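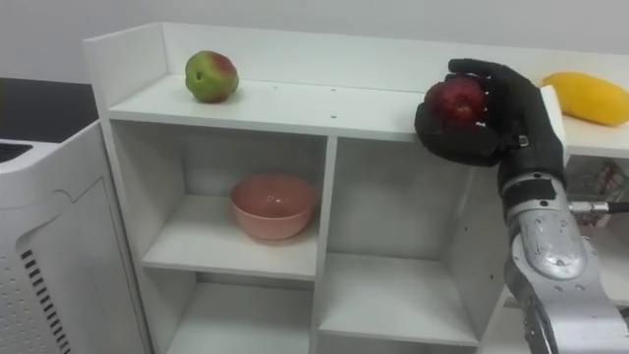
The home builders of the Zundeck workshop in Skirkow plan to show their robot arm to visitors in December. The group works on it in the evenings and shares the cost of parts -- 2000 euros until now. At present they practice with fruit and a white shelf.
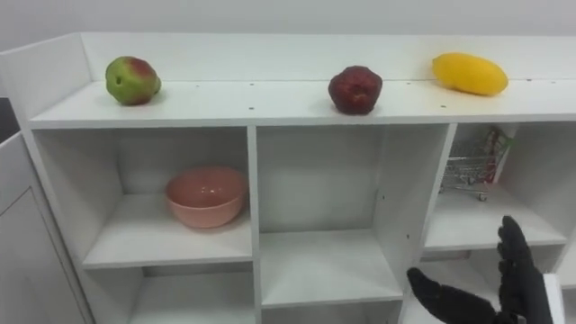 Three fruits on top of the shelf, a pink bowl one level below.

The next step is a softer grip, for which 2 members are writing new code.
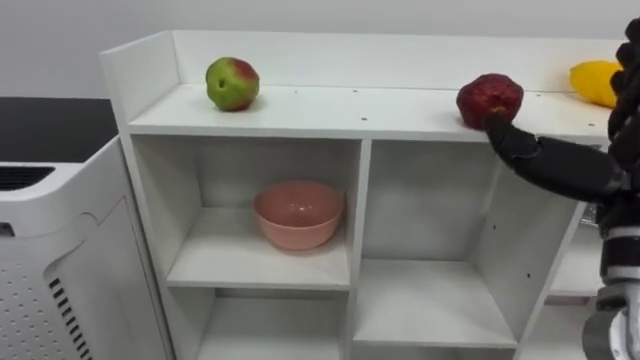
Juraj Kolář would like the group to publish the parts list before the show, so that other people can start to build at home.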